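Sticky leaves on my lemon tree, is this scale?

razia_s
My potted lemon has been dropping leaves since July and everything under it is sticky. There are little brown bumps along the midribs. I rubbed them with soapy water and 9 days later there were more – so annoying! Do I toss it? Razia Siddiqui, Dratcombe

wurell_grower
Don't toss it! Sounds like soft brown scale. The sticky stuff is honeydew, and armored scales don't make that. Horticultural oil, undersides too, then again in 7 days.
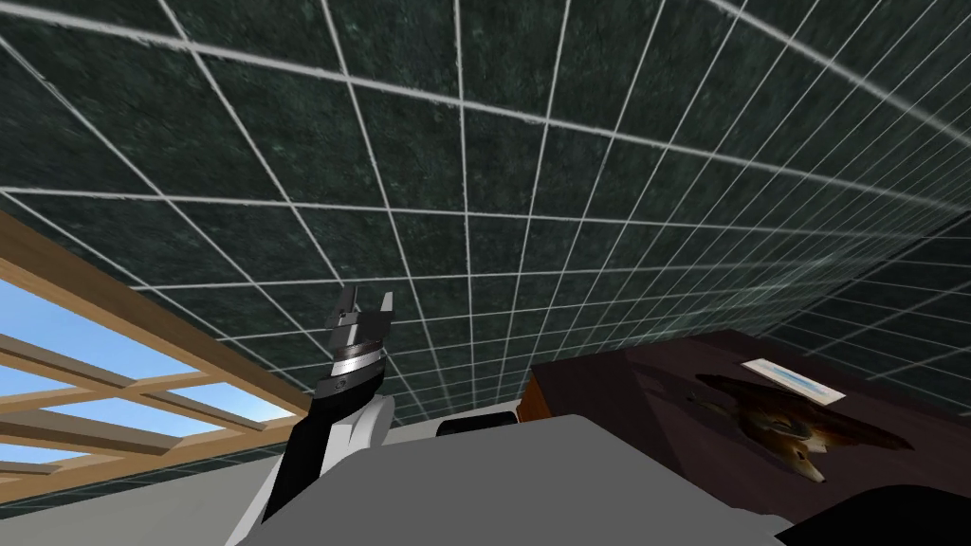
Green tile and a wood window frame

shazia.a
I'd hold off on the oil if it's already dropping leaves. I oiled a stressed lime once and it went bald (my fault, it was bone dry). Water it well first, then pick off what you can with a toothbrush.

wurell_grower
Fair about watering, but a toothbrush won't get the crawlers. You'll be at it till Christmas.

shazia.a
Well, I cleaned up 2 trees that way, so we'll have to disagree :)

razia_s
Okay, watered it tonight and scrubbed the worst branches. Also found ants going up the pot?

wurell_grower
Deal with those too, they guard the scale for the honeydew. Sticky band around the trunk, over a strip of paper.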